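January 20, 2021

Up early and put in a full morning on the white unit and the light.

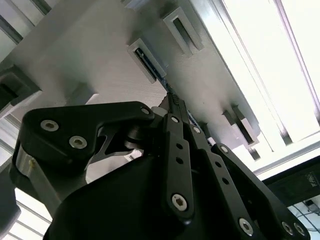 Morning

Wiped the underside first, then went into the slots and raised frames with an old toothbrush. Slow going, 30 minutes for the slots alone. Orest rang in the middle of it about the Gastel order. Told him to try again after lunch.

Afternoon

Orest didn't ring. Tamara dropped off the grey cloths and stayed for tea. Paid the Marchuk bill. Still need three screws and a new bucket. Colour chart for the hall came in the mail, haven't opened it. Bed by ten.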